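Timesard: transcribed organ registrations and recital programs

README for the data release
Last updated 3/2/19

What this is

Timesard is a set of plain text tables holding organ registrations and recital programs, copied by hand from printed leaflets and from handwritten notebooks kept by players at the Hennessy organ in Drerkthorpe. A registration is the list of stops drawn at a given point in a piece. Players wrote them down so they could set up the instrument the same way next time, and most of these lists were never meant to be read by anyone else.

The tables were prepared by Ysaline Le Goff, who did the transcription, and Gwenaël Royer, who checked it against the originals and wrote the scripts. Questions about readings should go to Ysaline. Questions about file formats should go to Gwenaël.

Contents

programs.tsv has one row per piece per recital, in playing order.
registrations.tsv has one row per stop change.
stops.tsv lists the stop names as engraved on the Hennessy console, with pitch and division.
composers.tsv gives one standard spelling for each composer.
notes/ has one text file per notebook, with anything that would not fit in a table.
scripts/ has the checking scripts.

All files are UTF-8 with Unix line endings. Fields are separated by tabs. There are no quoted fields, so a quotation mark in a title is just a quotation mark.

Fields in programs.tsv

recital_id: matches the leaflet or, where no leaflet survives, the notebook page.
position: place in the program. Encores are marked E and come last.
composer_key: see composers.tsv.
title_as_printed: exactly what the leaflet says, including its mistakes.
title_standard: our reading of which piece it was. Blank if we could not tell.
player: initials only. Full names are left out of this release.

Fields in registrations.tsv

recital_id and position: as above.
bar: the bar number, if the player gave one. Many gave a page number of their own score instead, and this goes in score_page.
division: Gt, Sw, Pos or Ped.
action: on or off.
stop_key: see stops.tsv.
reading: sure, likely or guess.

The reading field matters. If you plan to count how often a stop was used, leave out the rows marked guess. They are mostly faded pencil, and the letter forms for Flute and Fifteenth are easy to mix up when the player shortened both to F and a squiggle.

How the transcription was done

Each notebook was read twice. The first pass was typed straight into a spreadsheet. The second was done from the page without looking at the first, and the two were compared by script. Where they differed, we went back to the notebook together and either agreed on a reading or marked the row as a guess. The second pass on the Cirnulura notebook was finished in June and is the one used here.

Crossed-out registrations are kept, with a c in the status column. Players changed their minds between rehearsal and recital, and in several places the crossed-out version is more interesting than the one that replaced it. The Cirnulura notebook has a long run of these in the slow movements, where a single 8-foot flute was tried against a string stop, put back, and tried again. 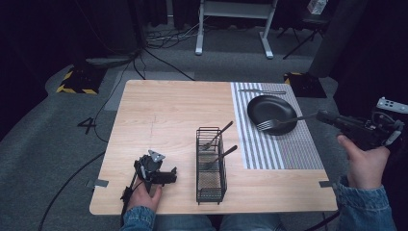 Table with striped placemat, black plate, knife and fork.

Combination pistons are a separate problem. The console has general pistons, and players often wrote only the piston number. We expand a piston number into stops only when the same notebook says what was set on it. Otherwise the row has stop_key left blank and the number in the piston column. Please do not fill these in from a different player's settings. The pistons were reset often, and two players in the same season could have had nothing in common on piston 2.

Couplers are treated as stops, with their own keys beginning in K. The swell box position is not recorded in the tables at all, although some players marked it with small arrows. Those marks are described in notes/.

Known problems

Timings are unreliable. A few leaflets give a length for the whole recital, either 30 or 90 minutes, and this seems to have been copied from one season to the next. Treat the duration column as what was advertised.

The word "Toccata" by itself appears often as a title. We have matched it to a piece only where the key or the composer is also given.

Transcriptions of orchestral music are listed under the original composer. The arranger, if named, is in the arranger column. Several players made their own arrangements and did not say so, which means a blank arranger column tells you nothing.

One notebook has pages bound out of order. We followed the order of the pages as they are now and put our suggested order in the notes file.

The Trumpet on the Great was renamed at some point during the period covered. Both names point to the same stop_key. If the pipes were also changed at that time, we have found no record of it.

Running the checks

The scripts need Python 3 and nothing else. From the top folder, run

python3 scripts/check_all.py

It looks for stop keys that are missing from stops.tsv, repeated positions within a recital, and stops turned off before they were turned on. The last kind is reported as a warning and does not stop the run. Players left things out, especially at the top of a page, and we have not tried to repair that.

To get one recital as a readable list, use

python3 scripts/show.py RECITAL_ID

Changes in this release

Version 2 adds the Cirnulura notebook and the arranger column. Composer spellings were cleaned up, so keys from the first release may not match. The file scripts/old_keys.tsv maps the old ones to the new ones. The player column was cut down from full names to initials.

Use

The tables may be copied, changed and passed on, with credit to Timesard. The notebooks themselves remain with their owners and are not included as scans. Please do not write to the church in Drerkthorpe asking to see them. Send requests to Ysaline, who will forward them.

Corrections are welcome. Give the recital_id, the position and the row as it stands, then the row as you think it should be. If you played the Hennessy organ and remember what was set on the pistons, we would like to hear from you as well, and we will add what you tell us to notes/ under your initials.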